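Visit report: Bavano open day and what it means for our packing line budget

Published 15 June 2024

We have been talking about a robot for the end of the packing line for long enough that I thought one of us should go and look at some. Bavano, the firm that fits out small packing lines, held an open day at its works, so I took the train up and spent the day there. These are my notes, written up for those who have to agree the spending and for anyone in a similar-sized business who is thinking along the same lines.

The works is a long walk from the station and badly signed. If you go, take the path behind the tyre depot and not the main road, which has no pavement for the last part. Registration was at a desk inside the goods entrance. We were given a badge, a lanyard and a price list, and the price list turned out to be the most useful thing I brought home.

The morning was a walk round the shop floor in groups. Bavano builds the stands, guards and feeders and buys in the arms. Most of the floor was given over to work in progress for other customers, covered up where the customer had asked for it, and our guide spent more time on guarding than on anything else. I did not mind. Guarding is where our last quote, from Mulcahy, went wrong. It was left out of the first figure and came back as an extra two weeks later.

After that we had a talk on planning. The speaker's main point was that the arm is often less than half of what a buyer ends up paying. The rest goes on the gripper, the stand, guarding, the feeder, wiring, someone to set it up and someone to train your staff. I had heard this before, but not with a price against each line. She also said to keep money back for a second set of gripper fingers from the start, as the first set is nearly always made for the product you thought you would be running.

We are a mail-order sports goods packer, and the job we want to hand over is putting tennis balls into tubes. At the moment it is done by hand on two benches, 3 balls to a tube. It is dull work and people swap off it whenever they can. Bavano asked visitors to send in one task beforehand so that it could be tried out on the computer first, and that was the one I sent. 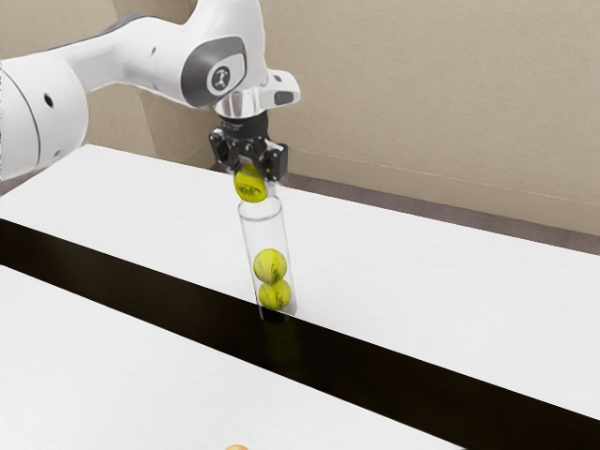
The simulation service is charged separately. For a single task with one product and one container the fee is £465, and it comes off the bill if you go on to order. I think that is fair. It is cheaper than a day of an engineer's time on site, and it lets you ask awkward questions before anything has been bought. I asked about a narrower tube, and about a tube standing slightly off its mark. The reply was that both could be run as changes to the same task at no further charge, provided we sent measurements.

What the simulation will not give us is a dependable rate. I pressed on this. The engineer said that speeds on screen depend on settings that somebody has chosen, and that he would not put a number of tubes per hour in a quote until he had seen our tubes, our balls and our floor. I would have liked a number to take back, but I would sooner have none than a wrong one. He also pointed out that lids and labels were not part of what I had sent in. If we want the lids pressed on by machine, that is another station and another quote.

Lunch was sandwiches and a bowl of small packets of Oreo biscuits. I sat with two people from a cosmetics filler who had bought their first cell last year. Their advice was to ask about spares before asking about anything else. They had waited 7 weeks for a cable. They had also found that their compressed air supply was too weak for the gripper they chose and had to pay for a new line from the compressor. Ours is older than theirs, so I have added an air survey to the list below. An electric gripper would avoid the matter altogether, at a higher price.

In the afternoon there were short one-to-one sessions. Mine was on leasing. Bavano does not lease direct but works with a finance firm called Graltetti, which had a table near the door. On the package we discussed, the payment came to £472 a month over a fixed term, with the setting-up work included and the training not. There is a charge for ending early, and it is steep in the first year. The equipment has to be insured by us from the day it is delivered, even if it is still in its crate.

I asked the same things of the Mulcahy rep by phone the next morning so that we could compare. Their outright price is a little lower, but they do not offer a trial on the computer, and guarding is still quoted apart. I have asked for it all on one sheet this time.

Points to settle before we ask for a full quote:

Floor space. The stand and guards will take up one bench and part of the gangway. Someone needs to measure the gangway with the pallet truck in it.

Feeding. Balls reach us loose in cartons. A feeder that presents one ball at a time is priced on its own, and it is one of the larger lines on the list.

Tubes. We buy from two suppliers and the tubes are not quite the same across the mouth. We should either settle on one or send both for testing.

Air. Survey the supply, or price the electric gripper.

Training. Two people at least, so that holidays are covered. It is charged per person.

Service. The yearly visit is optional in the outright purchase and compulsory under the lease.

My recommendation is to pay for the simulation now, with both tubes measured and sent in, and leave the choice between buying and leasing until the result is back. If the order goes in by September it falls into this year's budget -- after that we would have to ask for the money again. Bavano's delivery times are long, so in either case the benches will be staffed by hand over the Christmas rush and the rota should be drawn up on that basis.

The price list and the Graltetti terms are in the tray in the front office. Please put them back after reading, as I only have the one copy.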